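Skumeo Peel-and-Stick Wallpaper, Rose Lattice
Sold by the roll. In stock at our Plellow warehouse.

If you've been looking at the same tired magnolia wall for years, this is a lovely way to cheer it up over a weekend. Rose Lattice is one of our favourite papers in the whole Skumeo range – soft, old-fashioned and pretty, with a good smooth surface and a backing that lets you lift a strip and have another go if it lands crooked (and the first one nearly always does!).

The design was drawn for us by Remzi Gezer, who painted the original by hand in watercolour and then spent a long October working out how to make it repeat without a visible seam. We think he got it spot on. The pinks stay gentle, so you can use it on more than one wall without the room feeling busy, and it gets on well with cream, sage and most greys.

Where to use it
Kitchens, larders, bedrooms, hallways, the inside of a dresser, the back of a bookcase. It's happy behind a worktop as long as you keep it away from the hob and don't let water sit along the bottom edge. A thin bead of clear sealant where the paper meets the worktop does the trick. We don't recommend it for shower rooms or for walls that get properly soaked.
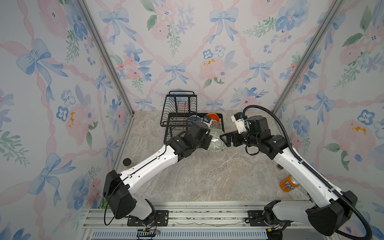
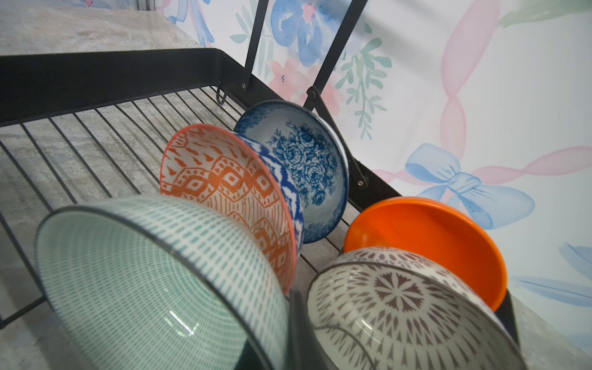
Both pictures: watercolour-style wallpaper with a marble-patterned worktop and a black dish rack.

Before you start
Wash the wall with warm water and a drop of washing-up liquid, rinse, and leave it overnight. Fresh paint needs a good few weeks to harden. Textured walls are tricky – the paper will stick to the high points and let go of the rest, so if yours are bumpy, line them first or choose our Contreras paste-the-wall paper instead.

Hanging it
Draw a plumb line in pencil and work outwards from there. Peel back a hand's width of the backing, press the top of the strip to the wall, then pull the backing down slowly with one hand while you smooth with the other. A felt-edged smoother is best, but a folded tea towel is fine for a small patch. Match the diagonal ribbons first and the roses will fall into place by themselves. Trim with a new blade. We mean it about the new blade, a dull one drags and leaves a furry edge.

Big bubbles can be chased out to the side. For tiny ones, prick with a pin and press.

Looking after it
Wipe with a soft damp cloth. No scouring pads, no bleach. Tomato splashes come off easily if you catch them the same day.

Taking it down
Start at a top corner and pull down and back on itself, nice and slow. If it feels stubborn, warm it with a hairdryer as you go.

Ordering
Please order all your rolls together and check that the batch numbers match before you cut anything. Samples are A4 size and limited to 2 designs per household. The next delivery of Rose Lattice reaches us on 29th October, and the matching plain pink, Dodumden, should be on the same lorry.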